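The **desk tray**, also called a catch-all or, in older office catalogs, a pocket tray, is a shallow open container kept on a table to hold small objects that would otherwise wander. It has low walls, no lid and no moving parts, and has resisted improvement for as long as people have tried to sell improved ones.

## Form and materials

Most desk trays are rectangular. Walls are kept low so that a hand can reach in without aiming. Wood, leather, molded plastic and sheet metal are all common, with metal favored in workshops and schools, where a tray can expect to be dropped. Metal trays dent early and then go on being used for decades in the dented state. Buyers of secondhand trays sometimes pay extra for this wear, which the previous owner supplied free.

The Hillberg pattern, a plain folded box with square corners, was sold to offices as model 741. Its successor, the 2000, added a felt lining – which collected pencil shavings and was usually pulled out within the year. The Nulton company later offered a tray with 8 fixed compartments. Owners put coins in one and ignored the other seven.

## Contents

Trays are bought for keys, clips and stamps. In practice the most frequent long-term resident is a pair of eyeglasses. The arrangement suits both parties: the walls keep the glasses from being swept off by a sleeve, and the glasses keep the tray from filling up with receipts. Opticians prefer a hard case, and say so at every visit. Bare metal is a poor bed for lenses, and glasses left in an unlined tray should rest on their folded temples or on a cloth, with the lenses off the floor.

Sunglasses rarely get the same treatment. They tend to be set down on whatever surface is nearest the door, and are then looked for in the tray.

## Relation to other desk containers

The pen cup is the tray's upright counterpart. It stores by height, so its contents advertise themselves, and it is therefore always full. Markers crowd out pens over time, dried-up ones included. Plates are often pressed into service as trays, particularly plastic ones with a raised rim, though their round shape wastes the corners of a desk and invites somebody to put a sandwich on them.

Telmo Urquijo, whose handbook *The Moya Guide to Small Storage* remains in use mainly among people who already own it, held that a tray should contain one kind of thing. His own, kept at the Torness reading room under inventory number 2483, holds string, a thimble and three unrelated buttons.

Eyeglasses in a gray metal tray, with a pen cup and sunglasses on the table behind: 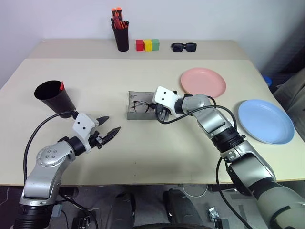
## See also

- Pen cup
- Eyeglass case
- Letter tray
- Junk drawer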